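4. Adding a person and writing the life story

Before you start: sign in to Plulleo, open your tree, check you're in Edit mode (pencil icon top right). View mode won't save anything.

1. Click Add Person. Type the name as it was at birth. Married names go under Other Names, one per line.

2. Dates. Month only is fine, e.g. February. Leave the rest blank, don't guess a day.

3. Birthplace. Start typing, pick from the list. Not on the list – choose Enter By Hand and use the old name of the town if thats what the record says.

4. Link parents. You need at least 2 letters before the search shows anything. Step-parents go in the same box, then change Birth to Step.

5. Open the Story tab. Paste or type. Limit is 156 paragraphs per person, should be plenty.

6. Add sources. Census, draft card, church book, letter, whatever you have. Name the person who gave it to you, like "copy from Virgilio Manalo".

7. Save. Wait for the green bar before you close teh tab.

NOTE: Names with special letters (Işık, for instance) can be typed straight in. Search finds them with or without the marks.

CAUTION: Merging two people can be undone for 14 days. After that it's permanent. Check both sets of parents first.

CAUTION: Living people are hidden by default. Turning this off shows them to everyone you shared the tree with – ask them first.

Importing from Adeck or Cladex? Skip to section 5, then come back and do step 6 by hand. Sources don't come across. 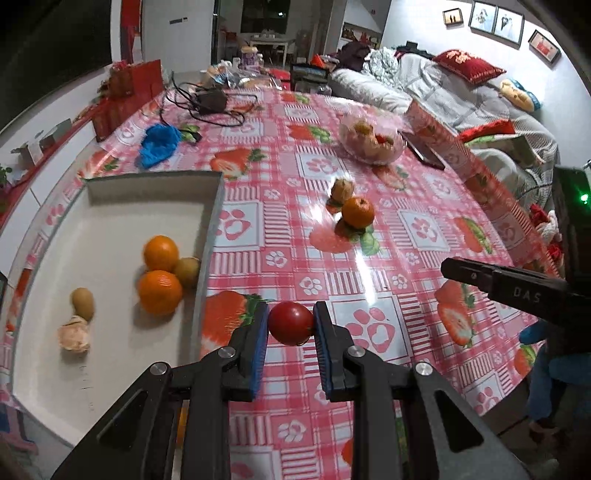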